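Prirkstead puts a price on its virtual plaza, and buyers want to see a curb

Flevamel, the small company behind the Prirkstead line of robot simulation tools, opened sales in February of a practice world for sidewalk and patrol robots. A one-year seat costs $800. For that, customers get a set of simulated city spaces, a robot's-eye camera view, and 242 ready-made driving tasks that can be run again and again without wearing out a single wheel.

The pitch is a familiar one. Testing a robot outdoors is slow and costs money, and a bad turn can mean a broken machine. Flevamel says a team can do most of its early navigation work on a desktop computer and save the street for the end. Its sales page promises that robots trained in Prirkstead will be "street ready." The page doesn't say how many streets, or which ones.

The main map in the package is a paved plaza ringed by buildings, with a hotel on one side and an arcade of round arches nearby. Most of the starter tasks take place on it.
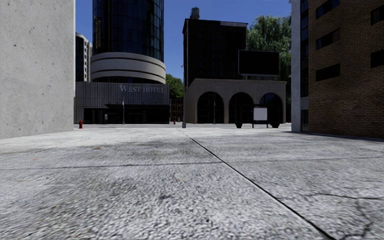 Séverine Guillot, who runs product at Flevamel, said the plaza was built first because customers asked for open ground. "People want to know if the robot can hold a line and find its way back to a spot," she said. "You don't need a rush hour for that." She said the paving got a lot of attention from the art team, down to the seams between slabs and the cracks, and that shadows and weathering were added to keep vision software from getting too comfortable.

That may be so, but surface detail is the easy part to sell. Jacqueline Besson tests delivery robots for Kanimport, a parts distributor that tried the package for 3 weeks before the launch. Her team liked the setup, which took less than an afternoon, and liked being able to replay a failed run from the same starting point. They were less taken with how calm everything was.

"Our robots don't get stuck on a nice flat square," Besson said. "They get stuck on a wet ramp with a delivery van parked across it. I can't buy that from them yet."

Walking people and moving vehicles are sold as a separate add-on, priced on request. Rain and low light are planned for a later update with no date attached. Guillot said the company would rather ship those parts late than ship them badly. Customers who pay now will get the weather update at no extra charge, though that promise shows up in an email to buyers and not in the license terms we were given to read.
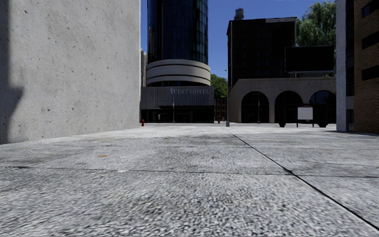
Prirkstead's simulated plaza from a low robot's viewpoint, with the West Hotel at the far side. Rendering: Flevamel

The bigger question is whether time spent in the plaza does a robot any good outside it. Flevamel points to a trial with Bailly, a security contractor, in which 16 patrol routes were rehearsed in the software and then driven at a real site. The company calls the results "very strong." It would not share the number of routes completed without a person stepping in, and it would not say how the real site compared with the simulated one. Bailly did not answer our questions.

Without those figures, there isn't much to judge. A robot that does well on the same square over and over may have learned to drive, or it may have learned that square. Flevamel does let users move the starting point and change the direction of the sun, but the buildings stay where they are unless a customer pays for the map editor. Besson's team asked for a trial copy of the editor and was told to wait.

There is also the matter of the seat license. Each one covers a single computer, and running several robots at once on the same machine calls for a second seat. A small lab that wants to run a few jobs overnight could find the bill growing faster than the sales page suggests. University pricing is "under discussion," Guillot said.

Kanimport has not decided whether to buy. Besson said she could see using it to catch basic mistakes in new code before a robot leaves the building, and that $800 is cheap if it saves one bent axle. She has asked Flevamel for the Bailly numbers too.

Sales are open now through the company's own site. There is no free trial, and refunds are offered only before the license key is activated.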